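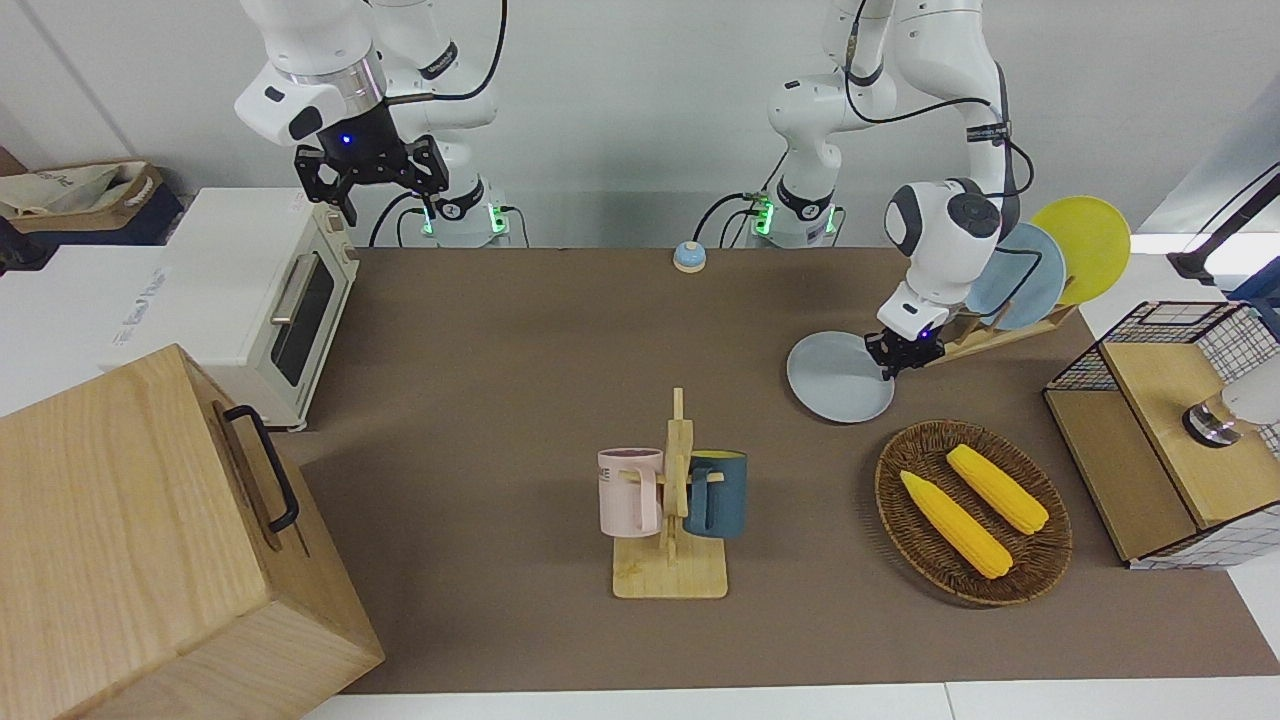

Brondel is a vegetable box scheme for the village of Driltside and the lanes round it, and we have put together this page of answers for people who are thinking of joining, or who have joined and would rather not ring us up at breakfast to ask where the leeks have got to (although you are very welcome to ring). We grow a good part of what goes in the boxes ourselves and buy the rest from growers we know. You don't need a big kitchen or any special equipment to make the most of a box. A long table with a brown top like ours is lovely if you have the room, but plenty of our members unpack theirs on the draining board and eat just as well.

## What comes in a box?

It depends on the time of year, and that's half the fun of it! There are two sizes, small and large. Both have potatoes, onions and carrots for most of the year, and then whatever is at its best fills up the rest. April is the thin month, when the winter stores are running down and the new things haven't quite got going, so expect greens, rhubarb, the last of the beetroot and a bit more from our neighbours than usual. By late summer we have the opposite trouble, and you may find yourself giving courgettes to people you hardly know.

## Can I choose what I get?

Up to a point. You can name two vegetables you never want to see again and we'll leave them out and put something else in their place. We can't pack every box to a personal list, much as we'd like to — we packed 2,826 of them last year, and the packing shed is small and rather draughty.

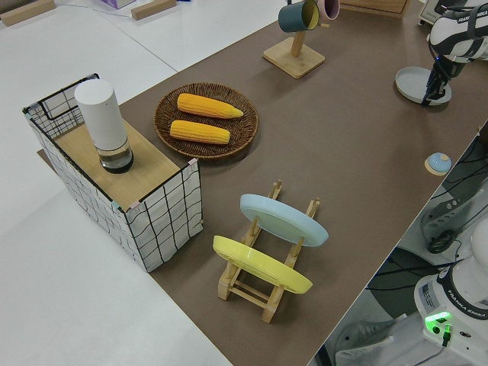
If you'd like more of something, that's a good deal easier. Extra potatoes, onions, eggs and apples can be added to any order through the members' page, and in season you can ask for more beans, tomatoes or sweetcorn in the same way. Do try to let us know before the weekly order closes, as we pick to the numbers we have in front of us.

## Do you still do sweetcorn?

We do, and it is far and away the thing we're asked about most. Our own comes from the sheltered field on the Runovov side, where it gets the sun until quite late in the evening. Cobs are usually ready from the middle of August and carry on into September if the weather is kind. We pick as close to packing as we can manage. Eat them soon after they reach you, the same day if possible, and keep them in their husks in the fridge if supper has to wait. A few minutes in boiling water is plenty, and do leave the salt until afterwards. 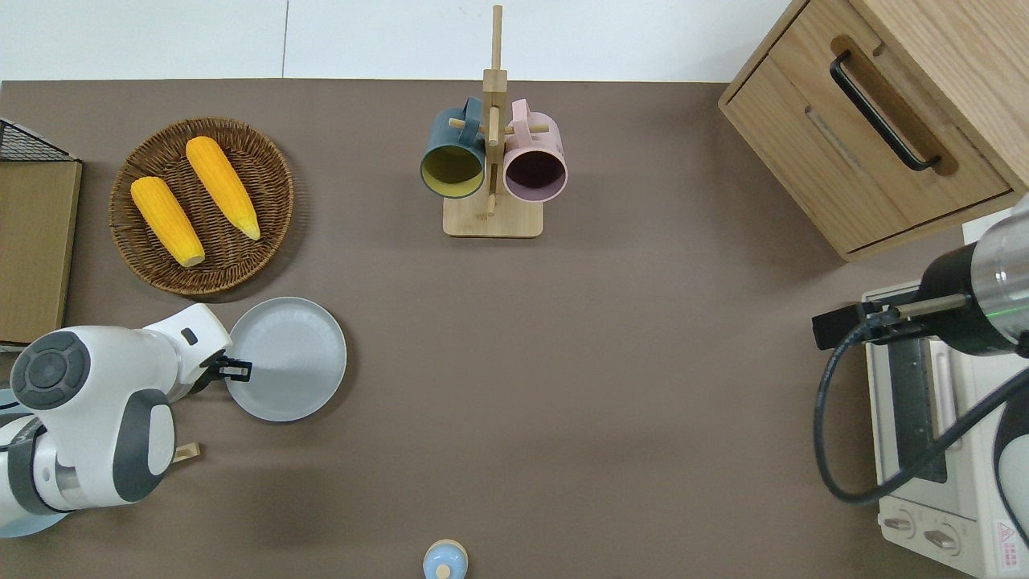

Amra Janevski wrote to tell us that she cuts the kernels off raw and fries them in butter with spring onions, and that in her house a large box with extra cobs has never yet lasted until the weekend. We have tried her way several times now and can warmly recommend it, with a squeeze of lime if you happen to have one.

## How should I store everything?

Take the leafy things out first. Salad, spinach and herbs like to be in the fridge, in a bag with a piece of damp kitchen paper. Twist the tops off carrots and beetroot before you put them away, and they'll stay firm a good while longer. Potatoes want to be somewhere dark and cool, well away from the onions. Tomatoes are much happier in a bowl on the side.

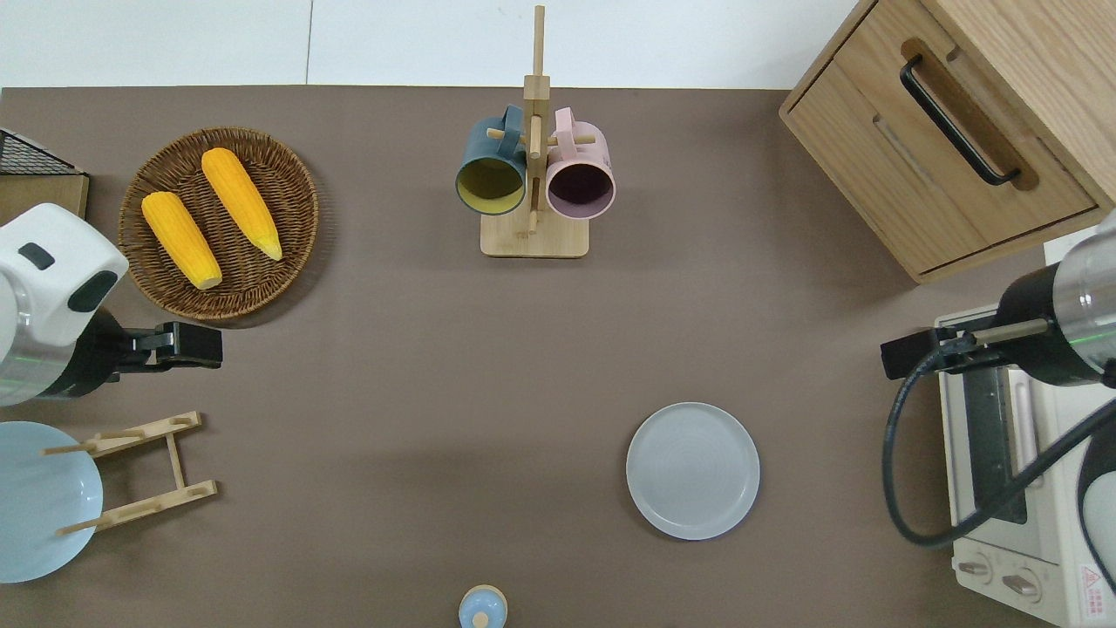

## Where do I collect my box?

Most of our 189 households pick theirs up from the porch at Kováčik, the bakery at the top of Driltside. Your name will be on the lid. If you're stuck, a neighbour can fetch it for you, and there's no need to tell us first. Please bring back the empty box from last time, flattened or not as you prefer.

## What if I'm going on holiday?

Have a lovely time, and pause your box on the members' page before you go. You can also have it passed on to a friend while you're away, and quite a few members came to us that way, having been handed somebody's cabbages for a fortnight.

## Something in my box wasn't right. What should I do?

Tell us, please. Bohumila Ďurica looks after the orders and reads every message, and she will either put a replacement in your next box or take the cost off your bill. Wonky carrots and the odd caterpillar are part of the bargain, I'm afraid, but anything soft, mouldy or missing is ours to put right.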